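4.3 Recording Demonstrations in Simulation

Complete the scene setup in section 4.2 before you start. The Ravn viewer must be open and the headset paired.

1. In the Trimier panel, select Tabletop, Two Hands.
2. Set the episode count. A new task needs 200 episodes before the first training run.
3. Press Reset. Object positions change with every reset.
4. Hold both of your hands open until the status line reads Tracking.
5. Press Record and carry out the task at an even pace. Keep the hand that is not working clear of the plate.

Note: Episodes longer than 80 seconds are closed and marked Incomplete.

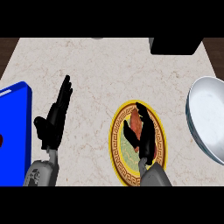

6. Close the fingers fully on the item before lifting. A grasp made with the fingertips alone often slips in the physics engine and teaches the policy a weak grip.
7. Release the item, open the hand, and wait 2 seconds before pressing Stop.
8. Mark the episode Keep or Discard. Discard any episode in which a hand passes through an object.

Caution: Do not change the camera preset partway through a set. Episodes recorded under different presets cannot be merged in Cullero.

After every 8 kept episodes, the panel writes a checkpoint to the session folder. If the viewer closes without warning, reopen the session from the last checkpoint and continue at step 3.

Revised April 22, 2026, Y. Crabtree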